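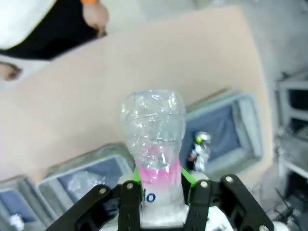

*A clear plastic water bottle, crushed, with its pink band in place.*

**For release: Friday, 10 am**

# Sasidora to accept crushed drinks bottles at all Droddale return points from September

DRODDALE – Sasidora, which runs the bottle return service in Droddale and the surrounding villages, will accept crushed and dented plastic drinks bottles from September. The change applies to all 80 of the company's return points, including those in shops, at the bus station and on the Unesness industrial estate.

Under the present rules a bottle must be close to its original shape when it is handed in. Bottles that have been flattened, twisted or folded are refused and the customer receives no credit. The rule was set when the service opened and was tied to the way bottles were measured on arrival at the Unesness sorting hall, where height and width were used to place each item in a size class.

The revised rules remove shape from the acceptance test. A bottle will be accepted if it is made of clear or tinted PET, is empty, and carries enough of its label for the product code to be read. The size class will be taken from the code.

"The shape of the bottle has no bearing on the value of the plastic," said Natália Mendes, head of operations at Sasidora. "We pay for material by weight and grade. The old test was a measuring convenience, and we have replaced the measurement."

## Results of the Donnelly Road trial

The decision follows a trial at the Donnelly Road return point, where staff accepted bottles in any condition and recorded each one that would have been refused under the existing rules. The trial ran for eight weeks. Over that period 674 bottles fell into the refused group.

Each of these was sent to Unesness in a separate sack and checked by hand before being added to the main stream. Staff noted the type of damage, whether the label could be read, whether the cap was present and whether any liquid remained inside.

The most common fault was crushing across the middle of the bottle, followed by twisting along its length. Labels on crushed bottles were readable in most cases. Where a label could not be read, the usual cause was that it had been torn off or soaked, and in these cases the bottle would also fail the revised test.

Bottles flattened from top to bottom gave more difficulty than those squeezed from the sides. Folding in this direction tends to trap the label inside the crease, and staff had to open the bottle out before the code could be found. Sasidora will ask customers to squeeze bottles from the sides if they wish to save space at home.

"We looked at whether crushed bottles slowed the hand-in," said Thiện Lý, who managed the trial. "The time at the counter went up slightly when the code was hidden in a fold. For the rest there was no difference that we could measure. The sacks held more, so the van made fewer calls."

A copy of the trial report, including the recording sheet and the list of damage types, can be requested from the press office.

## What will be accepted

From September, return points will take:

- clear or tinted PET drinks bottles, in any shape, up to and including the 2 litre size
- bottles with or without a cap
- bottles with a partly torn label, provided the product code can be read
- bottles with a neck ring or a printed band left on

The following will still be refused:

- bottles containing liquid, food or other waste
- bottles that have been cut, burned or melted
- milk bottles and other items made from HDPE
- bottles used for oil, paint, cleaning fluids or garden products
- loose pieces of bottle

Caps may be left on or handed in separately. Sasidora's earlier advice was to remove them. The washing line at Unesness now separates caps from bottles after shredding, using a water tank in which PET sinks and the lighter cap material floats, and the advice has been withdrawn. A cap left on a crushed bottle also keeps it from springing back to shape in the sack.

Labels should be left on until the bottle has been credited. They are removed during washing.

## Changes at the sorting hall

The measuring gate at the start of the Unesness line will be taken out of use at the end of August. It will be replaced by a flat belt and a second code reader, placed so that each bottle passes a reader on both sides. Bottles with no readable code will drop to a side belt for checking by hand.

The bale press needs no alteration. Crushed bottles contain less air and feed into the press more evenly than whole ones, and the target bale weight will stay as it is. The wire spacing on the bales will be checked during the first month and changed if the bales prove to be too tight for the shredder at the receiving plant.

One problem remains open. Fully flattened bottles can lie close against card or film on the belt, and the air jets used to part these materials work less well on flat items. During the trial a small amount of card was carried through with the flattened bottles. Sasidora will run the belt at reduced speed for the first weeks of the new rules and will publish the reject rate when the settings have been fixed.

"We would sooner run slowly and send out clean bales," said Afonso Cunha, sorting hall manager. "The speed can be raised once we know what the mix looks like in normal use. A trial at one return point gives us a fair idea of the damage types. It does not tell us how many people will start crushing bottles who did not do so before."

## Credits and records

The credit paid for each bottle is unchanged and does not depend on its condition. Customers with a Sasidora card will see the credit on their account by the end of the next working day. Customers without a card will continue to receive a paper slip, which can be exchanged at the return point or at any shop showing the service's sign.

Bottles refused before the new rules take effect cannot be credited afterwards from a receipt or a refusal note. They can be handed in again from September if the customer still has them.

Schools, sports clubs and workplaces that return bottles in sacks should continue to use the blue sack tag. Sacks may contain a mixture of whole and crushed bottles. As crushed bottles take up less room, a full sack will be heavier than before, and groups are asked to stop filling at the line printed on the sack. Collection drivers may leave behind any sack that cannot be closed.

## Information for shops

Shops acting as return points will receive a new counter card and a revised staff sheet before the changeover. The present counter card, which shows an outline of a whole bottle and the words "Please do not crush", should be removed at close of business on the last day of August and put out with paper recycling.

No new equipment is needed at staffed counters. The hand-held code readers already in use can read a creased label if the bottle is turned slowly, and the staff sheet explains how to do this. If a code cannot be read after two attempts, the number beneath it may be keyed in. If the number cannot be read either, the bottle should be returned to the customer.

Training sessions will be held at the Unesness site. Defne Şimşekoğlu, who looks after the shop network, will write to each shop manager with a choice of times. Attendance is open to one member of staff from each shop, and the session can also be taken by telephone.

"Most questions from shops have been about disputes at the counter," she said. "Under the old rule a member of staff had to judge whether a dent was acceptable. Under the new one the reader gives the answer."

## About Sasidora

Sasidora collects, sorts and bales used drinks containers. It operates the Droddale bottle return service and the Unesness sorting hall, and sells sorted PET to makers of new bottles, trays and strapping. Glass and cans are handled under separate agreements and are not affected by this notice.

## Press contact

Beatriz Peixoto, Press Office, Sasidora, Unesness Industrial Estate, Droddale

Requests to visit the sorting hall should be made in writing. Visitors must wear closed shoes, and high-visibility vests are provided at the gate. The line is stopped for cleaning on Friday afternoons and cannot be viewed in operation at that time.

**Ends**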